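4.2 Keeping the Grasp Planner Honest About Cloth

Most of the planning code in Mosar was written with rigid things in mind, and we carried a good many of its habits over to fabric before we understood how little they would help us. A mug has a pose. A shirt on a table has a pose only in the loosest sense, and by the time the planner has settled on one, a finger has usually touched something and the answer has changed. We spent the better part of January trying to patch this with faster replanning, and we would like to save the reader the same trouble.

What we do now is let the planner, which we call Hladun, ask for much less. It no longer tries to rebuild the whole surface of the garment. It looks for raised folds near each hand, ranks them by how well the fingers could close on them, and passes the best two to the controller along with a direction of approach. Everything else about the cloth is left as a rough height map — good enough to keep the wrists from plowing into the table, and cheap enough to refresh at 20 Hz.

The controller, Zindura, then runs at 190 Hz and is free to disagree. If the load on a finger joint climbs before the expected contact height is reached, the hand stops going down and begins to close from where it is. An earlier version sent such cases back to Hladun for a fresh plan, and the pause that followed was long enough for the cloth to slump and for the new plan to be wrong as well. Chibuzor Haruna suggested that we simply trust the finger, and the rest of us came around to the idea over a week of rather stubborn testing.

Both hands share a single clock and a single contact log, but they do not wait for each other. We had assumed they should. In practice, a fold held by one hand makes the other hand's job easier, and so the only rule we kept is that neither may lift until both report contact or 7 seconds have gone by.

Figure 3 gives a sense of how little room there is between the hands once both are working on the same garment, and of how the fabric bunches up in the space that the height map has to cover.
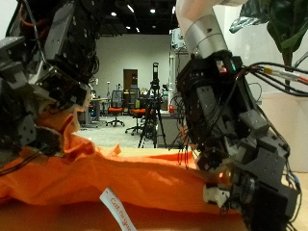

Figure 3. Two-handed work on an orange fabric under Zindura. The right hand has a fingertip pressed into the fabric, and a peaked fold stands close to the left hand.

4.3 Logging and Replay

Every run is written out by Hosstead, our logging tool, as one file holding the joint loads, the height maps and the ranked folds. Replaying a file through a newer planner shows which folds it would have picked, though of course it cannot tell us how the cloth would have answered.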